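We use cookies to remember your settings. Accept | Manage preferences

Ticket: tulips leaning, flopping and falling out of the Gudidau vase set
Product: Gudidau three-vase set, with Lollell tulip stems (mixed colours)
Status: Solved

Original report

The set arrived in August and I have had trouble with it from the first evening. Two of the vases are clear glass and the small one is yellow. The stems are the long-leaved Lollell ones, bought separately from the Werenus shop. Whatever I do, the flowers slide round to one side of the vase and stay there. Two stems crossed over each other will hold for a bit, then a third goes in and pushes them both out of place.
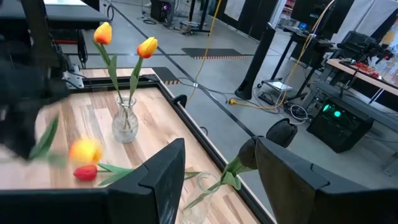

Two stems in the bulbous vase, red one still on the table.

I have tried turning the vase, putting the tallest stem in first and bending the leaves back. I would like to know whether the necks are too wide or whether I have the wrong stems.

Reply from Werenus support

Thanks for the details. The necks are the right size and the stems are the right ones. Please try the following before sending anything back.

1. Take every stem out and lay them all on the table.
2. Pull the leaves apart gently so that none are hooked together.
3. Start again with one vase only, and leave the others empty until it is finished.

Please tell us which step it goes wrong at.

Customer update

Steps 1 and 2 done.

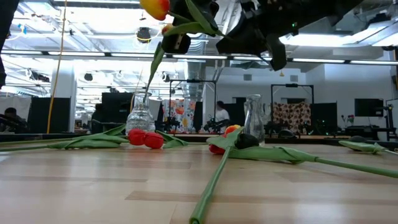 The leaves are the main nuisance, I think. They are wide and they catch on each other when the stems are lying down, so picking up one flower drags its neighbour along. Laid out with the red blooms in front of the rounded vase and the rest sprawled in front of the taller one, it was hard to see which leaf belonged to which stem. I also found a pale green leaf lying by itself near the edge of the table. Is a loose leaf covered, or do I push it back on?

Step 3 went wrong at the third stem, same as before.

Reply from Werenus support

A loose leaf can be left out. If you would like a spare, quote part 92 and we will post one.

For the third stem, keep to one colour per vase and put the lowest flower in first, leaning over the rim. The other two then go in behind it and rest against its stem. The small yellow vase is happier with two stems than three.

Customer update

Tried this at 4 in the afternoon and it worked on the second go.
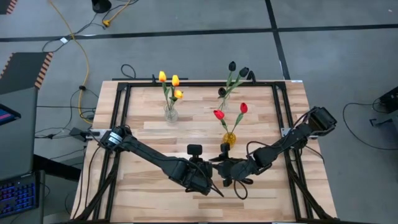 I had been starting with the tallest every time because the Yuen leaflet in the box says to. It might be worth changing that line. The two-stem advice for the small vase was right as well — with three in it I could never get the heads apart.

One more question. The leaves still reach well past the sides of the vases, and I want all three on a shelf 100 cm long. How far apart should they stand?

Reply from Werenus support
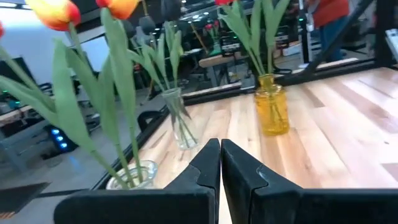

Reading time: 2 min

Allow 19 cm between the rims. Stand the vase with the widest leaves at one end, so they lean outwards over open space, and turn the others until their leaves clear each other. Leaves that curl a little to one side are normal for these stems and do not need flattening.

We have passed on your note about the leaflet.

Customer update

All three fit. Please close the ticket.

Related tickets
Vase wobbles on an uneven shelf
Removing price label glue from clear glass
Lollell stems: can they be trimmed?
Ordering a single replacement vase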